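Sevamside Shared Kitchen Group
Minutes of the autumn meeting, November 14, 2022

Present: Imke Kleinschmidt (chair), Jagadeesh Marar, Yamuna Gowda, Aishwarya Lobo, Elias Moussa (minutes)
Apologies: none, which the chair asked to have recorded
Papers: the agenda, the Brendau quote, and pictures of the coffee table
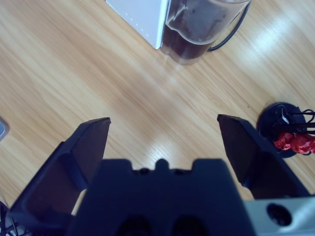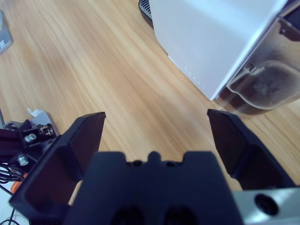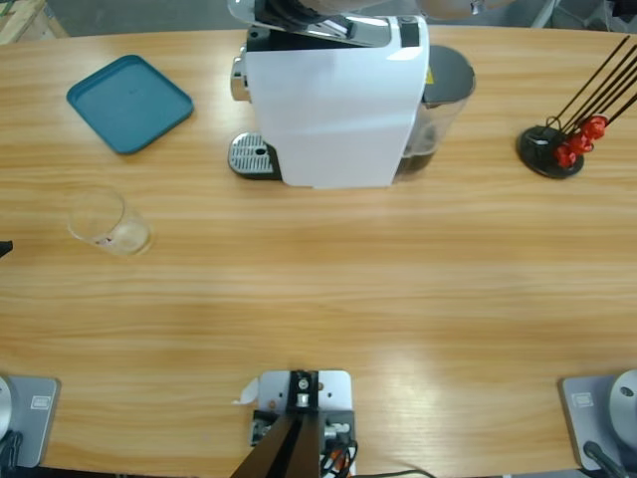

The coffee table, second floor. The capsule machine is the white one in the last picture.

1. Minutes of the April meeting

Approved, after Yamuna asked that "a lively exchange about sponges" be changed to "an exchange about sponges." Elias has changed it. He maintains that it was lively.

Matters arising: the hook for the dish towels is up. It is at a height that suits Jagadeesh, who put it up. Aishwarya asked if it could come down by a hand's width and Jagadeesh said he would look at the wall.

2. The coffee table

Imke opened by saying that the table was meant to hold coffee and the things coffee needs, and that she would like to get through this item before anyone went for one.

Capsules. The office gets through a sleeve faster than anyone admits to drinking it. The price of a capsule was 59 cents at the last order and the tin has not kept pace. Jagadeesh proposed raising the contribution. Yamuna said the contribution was fine and the problem was contributing. Both views were noted at some length. It was agreed to leave the contribution alone until the new year and move the tin from the windowsill to the shelf by the door, where people have to pass it on the way out.

Drip tray. It has to be emptied by whoever finds it full. Under the present system it is emptied by whoever is wearing light-colored shoes and has just learned that it is full. Elias suggested putting it on the weekly list. Agreed, last thing before the weekend, along with rinsing the grille.

Water reservoir. Fresh water only, and please tip out what is left over instead of topping it up. Yamuna said she had raised this in April. Elias confirmed from the minutes that she had. She would like it known that she will raise it again.

Descaling. Last done by Imke, who still has the instructions because she is the only one who has ever asked for them. Aishwarya will do the next one and Imke will stand nearby.

Teal tray. Aishwarya thinks the tray should be for sugar and spoons. Jagadeesh thinks it should be for used capsules. There was a pause while the meeting considered the two ideas together. Sugar and spoons carried. Used capsules go in the bin with the lid, and a second bin was ruled out on the grounds that nobody empties the first.

Glasses. Any glass left on the table overnight will be washed and put in the cupboard. Yamuna asked what happens to a glass with something still in it. Same thing, said the chair.

3. The pitcher

This took longer than planned. A clear pitcher of something dark brown is on the coffee table in one of the pictures, and the meeting divided over what it was. Jagadeesh said cola. Aishwarya said iced tea, and offered to say why, and was thanked. Imke ruled that the group has no policy on beverages and does not want one, but that it would like a label. Masking tape and the marker in the top drawer will do: what it is, and when it was made.

Action: Aishwarya to write a sample label so that people can see how hard it is.

4. Seasonal and decorative

Yamuna reported that the red things on the black wire stand had been taken for real chili peppers by a visitor from the Disville office, who was talked out of using one. Views were sought on whether the stand should stay on the coffee table. Elias likes it. Jagadeesh does not object to it but has now caught his sleeve on it twice. Aishwarya asked whether it could live on top of the fridge, which is where everything goes that we are fond of and do not want.

Vote: three for the fridge, one for the table, one abstention from a person still holding his sleeve.

5. Table surface

The wood is due for oiling. We have had a quote from Brendau for sanding and oiling the coffee table together with the long table in the meeting room, at $2000 for the pair. The chair read the figure out and then read it out again more slowly.

Jagadeesh said he could oil the coffee table himself with a rag and a can of oil. Asked whether he had done this before, he said he had oiled a cutting board. It was agreed that he may do the coffee table over a weekend, that everything comes off it first, and that the quote for the long table alone should be requested in case the cutting board was a fluke.

While it is drying the coffee machine will stand on the counter beside the sink. Yamuna will print a notice saying so, otherwise we will get messages.

6. Fridge

The shelf allotted to the Gautam project team has spread to the shelf below. Elias, who is on the Gautam project team, described this as temporary. The chair asked how long it had been temporary. Elias said he would have to check, and has minuted that he said so.

The fridge will be cleared on the last working day of each month. Anything without a name goes. Aishwarya asked that mustard be exempt, and it was, up to a limit of 6 jars. We are currently over the limit.

7. Any other business

Yamuna asked who has the good scissors. Silence.

Jagadeesh asked whether the meeting could be kept to 15 minutes next time. Imke said it could have been this time.

Actions

Imke: hand over descaling instructions; ask Brendau for a price on the long table alone
Jagadeesh: lower the towel hook; buy oil; oil the coffee table
Yamuna: notice for the temporary spot by the sink; move the tin to the shelf
Aishwarya: sample label; next descaling; mustard
Elias: drip tray onto the weekly list; chili stand to the top of the fridge; Gautam shelf — the lower one

Next meeting: April, in the same room, bring your own cup.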